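Journal > Car Stuff > Buying and Selling

Selling the old Koda and what I'd do differently

Sep 21, 2024 · 3 min read

So the Koda is gone! I've had that hatchback for 14 years, and I handed over the keys with a lump in my throat and then ate a very large sandwich in the parking lot. A few of you asked how the sale went after I complained about it all through August, so I'm writing it down while I still remember the numbers.

First stop was Adside, the big lot out past the river. They were friendly, they gave me coffee, and they offered me 700 dollars as a trade-in. I knew the paint was bad on the roof and the AC made a noise like a blender full of gravel, but come on. The guy did say the offer was good for 8 days, so I folded up the paper and kept it in my purse as a backup.

Getting it ready

I figured a private sale would get me more, so I spent a weekend on the thing. Vacuumed it twice, pulled the back seat out (found a library card from two towns ago), and scrubbed the door sills with an old toothbrush. The floor mats were hopeless. I bought a set of Brulletti ones on clearance and they fit pretty well except on the driver's side, where they bunch up under the clutch, so I trimmed that one with kitchen scissors.

I also paid 211 dollars to get the AC looked at and a new belt put on. Would I do that again? Probably not for a car this old. The buyer barely turned it on. But I did like being able to hand over a folder with every receipt in it, and I think the folder did more for me than the belt did.

The buyer

I listed it on Shemweta and got a flood of "is this available" messages, most of which went silent the second I answered. Then Guilan Xie wrote me a whole paragraph with real questions in it. When was the timing chain last checked, did I have both keys, had it ever been towed. I could have hugged her through the screen.

She came over with her brother, drove it up the hill and back, crawled around underneath with a flashlight, and then we sat and haggled, very politely, for longer than the test drive took. We landed well above the Adside number, even with my repair bill taken out. She's using it to get to night classes and it has plenty of life left for that.
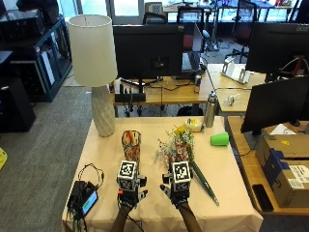

Paperwork, ugh

Take the plates off before the buyer drives away. I forgot, and had to chase them down the street waving a screwdriver. File the release form the same day too, and call your insurance after that, in that order. I called insurance first and they just told me to call back.

I'm on the bus for now and looking at something smaller, maybe a hybrid if the prices ever calm down. If you've bought one used, tell me how the battery is holding up, I'm getting a different story from everybody I ask.

Contact | © 2024 | Back to top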